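# Keeping loose items on the flat top of a grey drawer cabinet 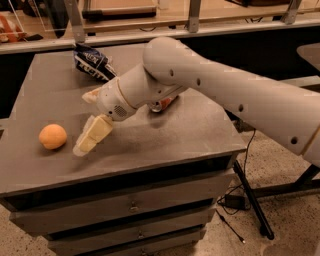 **Kelechi Bassey**
*Member, stores and workshop section, Tiststead*

I have a grey drawer cabinet with a flat grey top and three drawers on the side facing me. The top gets used as a put-down surface for whatever people are eating or drinking. At the time of the photo it had an orange ball or fruit, a snack bag towards the back left, and a red can on its side near the middle.

The complaint is rolling. Anything round that goes down near the middle tends to end up at the front edge, and about once a week something goes over it. The edge is thin and has no lip. The bags stay where they are put.

What I have tried:

- A spirit level front to back. The bubble sits slightly off centre, towards the front.
- A spirit level side to side. No error I can read.
- Emptying the bottom drawer. No change to the reading.

The top is 74 cm wide. The cabinet came second-hand from a clearance at Burkatham and I have no paperwork for it. It stands on a hard floor, directly, with no mat.

Two things I would like to know. Is it worth levelling the whole cabinet, or should I add a stop along the front? And if a stop, what fixing will come off later without marking the finish? I do not want to drill it. The drawers are used all day, so nothing can hang down over the gaps above the drawer fronts.

---

**garba_fittings**

Level it first. A stop on a sloping top only means everything collects against the stop.

Method, assuming the cabinet has screw feet:

1. Take out all the drawers. Stack them in order, as they are often not interchangeable even when they look it.
2. Look inside the base at the front corners. On many cabinets the feet are adjusted from inside with a flat screwdriver or a hex key, through a hole in the bottom panel.
3. Put the level on the top, front to back, over the left-hand side. Raise the front left foot until the bubble is central.
4. Repeat on the right.
5. Check side to side, then diagonally both ways.
6. Put the drawers back and check again with the normal load in them.

If there are no feet, use plastic packers under the front corners. The flat horseshoe type sold for window fitting is fine. Do not use folded card, which compresses over a few weeks and puts you back where you started.

Check it also with the top drawer fully open. A loaded drawer moves the weight forward, and on a vinyl floor the front feet can sink enough to show on the level. If that happens, put a square of something hard under each foot to spread the load.

While the cabinet is empty, look at the drawer runners. If the body has been standing out of true for a long time the drawers may have been running to one side, and they can feel different once it is level. This normally settles.

I would aim for a very slight fall to the back, provided it is against a wall. One thin packer under each front corner is usually enough. A can will then roll towards the wall, where it does no harm.

---

**M. at Pisik**

just put a tray on it. any tray with a rim. problem gone and you can carry the lot to the sink in one go

also stand the cans up

---

**oldbench**

I agree with levelling, but it won't solve everything. A ball or an orange will roll on a level surface if it is knocked, and a can on its side will do the same across its width. If the top is smooth there is little to slow either of them. You need some friction as well.

Rubber matting is the simplest answer. Get the thin ribbed sort used for lining tool drawers, cut it 10 mm short of the edge all round, and lay it without glue. Ribs should run left to right, parallel to the front. Laid the other way they act as a track and guide a can straight off.

One caution. Some cheap foam liners leave a yellow stain on painted or coated surfaces, particularly in sun. Cut a small piece, leave it at the back corner for a month and lift it before committing to the full sheet.

For a stop with no drilling:

- Small aluminium angle, 10 x 10 mm, cut to the width of the top.
- Removable mounting strips, the pull-tab kind. Clean the surface first with isopropyl alcohol and let it dry.
- One flange flat on the top, the other pointing up. Keep the flat flange behind the front edge so that nothing projects over the drawers.
- File the cut ends and round the corners. People will catch their sleeves on it.

If you can't get the pull-tab strips, ordinary double-sided foam tape can be cut through later with fishing line and the residue rubbed off with white spirit. Try that on the back of the cabinet before using it on the top. I fitted one of these in December and it is still on. It will take a can rolling into it but it won't take somebody leaning on it.

As to the tray: it works, but then you have a tray on the cabinet permanently, and the items that don't fit in the tray go beside it.

---

**Kelechi Bassey**

Thanks. There are screw feet, reached from inside as described. The front left was wound nearly all the way in and took 8 turns to bring up. The right needed 3. The bubble is now central with the drawers in and loaded, and it stays there with the top drawer open.

I have ordered the ribbed matting and will leave the aluminium angle until I see whether it is needed. Test piece goes down in the back corner first.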